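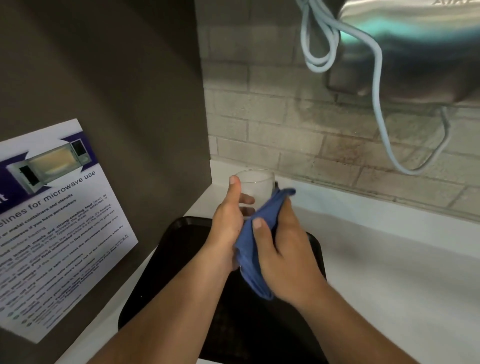

What will we cook? Karelian pies, start to finish! Your host Nesma Mahrous teaches you to roll the rye crust paper thin, fill it with rice porridge and crimp the edges – the fun part. Afterward everyone pitches in on the dishes, so grab a blue cloth and dry a glass or two while the coffee brews.

How long is the class?
It runs 3 hours, and yes, you eat everything you bake!

Can I come if I don't eat dairy?
Sure, just tell us when you book and we'll make the porridge with oat milk.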